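Keeping Homemade Cordial and Iced Tea Fresh Through the Warm Months

Search recipes and tips... Go

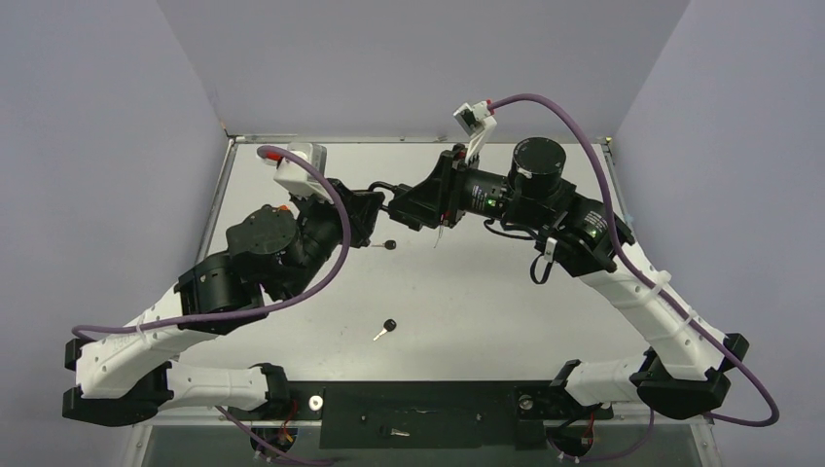 Two arms over a light grey work surface.

I make far too much cordial. Every June I swear I'll cut back, and then the neighbour's lemon tree goes mad and I'm standing in the kitchen with sticky elbows again! So these are the things I do to keep it all tasting good (some learned the hard way, after a bottle of ginger fizzed all over my pantry).

Use smaller bottles than you think you need. I used to fill one enormous flagon, and by the time we got to the bottom it tasted like the fridge. Now I do lots of little ones and only open one at a time.

Boil your syrup, take it off the heat, then add the lemon juice. The flavour stays much brighter that way. Strain it twice if you like it clear – I usually can't be bothered with the second go.

For iced tea, steep it in cold water overnight in the fridge and pull the bags out at breakfast. No bitterness at all, and I finish the jug within 3 days.

Freeze leftover cordial in ice cube trays. Two cubes in a tall glass of soda water, give it 30 seconds and a good stir, and you've got a drink for whoever turns up at the door. My favourite is lime with a bit of mint from the pot out the back.

Labels! Masking tape and a marker, on the bottle before you fill it, as tape won't stick to a cold wet one. I put the flavour and the month.

Next up I'm trying rhubarb, if the Skiltport market has any left.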